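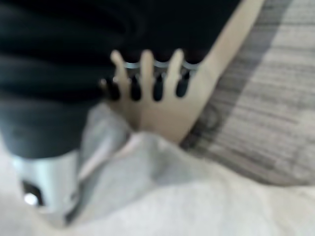

How often do I check the tires on the Condori trainer? Before every flight, even when I only landed for fuel.

Home | Hangar Notes | Checklists | Contact
October, by the Anport line desk

My walkaround, with comments:

[x] Tires: fine, left one wearing a bit on the outside
[x] Oil: added 2 quarts (thirsty thing!)
[x] Pitot cover off, and yes, I've forgotten it before
[ ] Nav light, right wing: dead again, Zonitby has it on order
[x] Tach reads 3149, next inspection in 200 hours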